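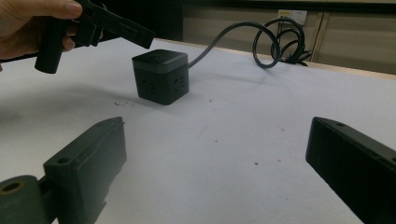 The cube, the cord, and two grippers' worth of dark parts.

August 14, 2019

My neighbour Iona Tosh reckons I'll be the last person in Stindville to own a robot that does chores, given how much I grumble about them. She may be right! But I do keep asking the same boring question (to anyone who'll stand still long enough), and it's this: can it tidy up a cord yet?

I don't mean vacuuming, we all know about vacuuming. I mean the stuff I do every evening without thinking, like unplugging something, winding up the cable and wiping the crumbs off the table before they end up on the floor. A power cube is a lovely test. The cube itself is easy enough, it's a box, it has flat sides and it stays where you put it. The cord is the nasty part. Pull one loop and three others come along for the ride, and a heap of black loops on a pale table is a puzzle even for me before coffee.

I had a go with one of those hand-held grippers, and I'd recommend it to anybody who thinks this ought to be solved by now. You lose your fingertips, basically. I spent 22 minutes on a plug I can normally pull out while talking on the phone. My respect for the people programming these things went way up, and my hopes for having one in the kitchen went down a bit.

Iona used to work the packing line at Khasawneh, over in Skandenard, and she says it was much the same there - the machines were brilliant with cartons, and anything floppy went to a person. Bags, straps, cables, all of it. They'd get through about 700 cartons a shift and then everyone would stop for one twisted strap.

So my answer for now is "some chores, slowly, if you tidy up first", and I do see the problem with that. I'd happily pay $3000 for something that could wind cords and put them in the right drawer. Iona says I should learn to use a cable tie. I'm having another go in November, and next time I'm starting with socks.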